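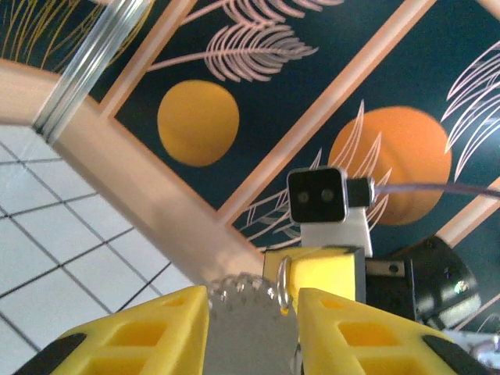
Durano in gray, with split ring

**Durano key and bag charm**

A flat metallic charm with a scalloped edge and small raised nubs that you can find by feel in a full bag. The silver split ring fits at one corner and takes a house key, a zipper pull or a short chain. Item 43 in the Felavberg range.

- Sold in packs of 3
- Trade cartons of 1000
- Split rings included – spares sold separately

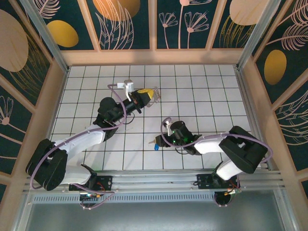

Color matters when you hang charms on keys that several people share. Gray looks neat but is easy to lose on a dark counter. Brighter things are quicker to spot, like the small blue piece against the white tiles, so consider adding a colored tag from our Gunuden line to the same ring. Wipe with a dry cloth. Orders of more than 3000 ship from the Henríquez warehouse.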